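Jindetti hall to close for ten weeks while floor is replaced

13/01/2020

The Jindetti community hall will shut from next month so its main floor can be pulled up and replaced, and most of the groups that use it will move across the river to the old school at Skullthorpe.

The shire said the timber under the western side of the hall had rotted after years of water getting in beneath the kitchen wall. A building inspection in November found four places where the floor dropped noticeably underfoot, and the stage end has been roped off ever since.

Nernard Building has been given the job. The work covers new bearers and joists, a new floor in the main room, drains along the western wall and a ramp at the side door to take the place of the two steps there now. The kitchen will stay as it is, apart from the wall behind the sinks, where the damaged lining is to be cut out.

Regular users were told by letter last week. The dance class, the playgroup, the card afternoon and the blood donor sessions will all run at Skullthorpe during the closure, at their usual times. The indoor bowls club has decided to take a break instead, as the largest room at the school is too short for its mats.

The Skullthorpe building has two classrooms, a small kitchen and an assembly room licensed for 70 people. The hall at Jindetti holds more than twice that, and the shire has asked anyone planning a large function before winter to ring the bookings desk first. Two weddings and a sixtieth birthday party had already been booked for the closure period. The weddings have been moved to the showground pavilion and the birthday party has been put off. 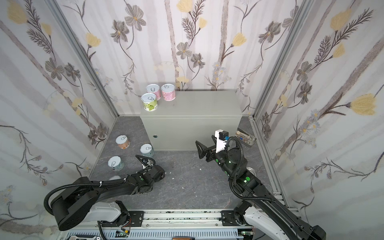 Will groups have to pay more to use the school?

Hire rates at Skullthorpe will match the Jindetti rates until the hall reopens, and bonds already paid will carry over without any new forms. Groups that normally keep a key will need to sign for a different one at the shire office.

Parking at the school is limited to the gravel strip along the front fence. Drivers are asked to keep clear of the bus bay on weekday afternoons, as the high school bus still turns there. The oval gate will be unlocked for larger events if the ground is dry enough.

A community bus will run from the Jindetti post office to Skullthorpe and back for the card afternoon and the blood donor sessions. Seats are free but need to be booked by noon the day before. There will be no bus for evening activities.

Groups with gear stored at the hall have until the end of the month to take it home or label it for the shire to move. Anything labelled will go into a shipping container behind the depot, which will be opened on request during office hours. The piano will be moved by a carrier and tuned before it goes back. Unlabelled crockery, chairs and craft supplies will be offered to other halls in the district.

The honour boards and the framed photographs from the foyer will hang in the library while the work is on. The library is also looking for names to go with several of the older photographs, including a group of cricketers and a school picnic by the weir. A notebook will be left on the front counter for anyone who recognises a face.

The shire has set aside money for the floor and the drains from its buildings reserve. The ramp is being paid for separately, partly with $1000 raised at the Panyasiri restaurant's noodle night last year. Panyasiri will hold a second night after the hall reopens, with the takings to go toward new curtains for the stage.

Work is expected to take ten weeks if the weather holds. The drains have to go in first, so heavy rain at the start would push everything back. Noisy work will be kept to between 7 am and 4 pm on weekdays, and the lane beside the hall will be closed to cars for the first fortnight. People on foot will still be able to get through to the chemist.

Bookings for the reopened hall will be taken from the first week of April. Forms are available at the shire office and the library.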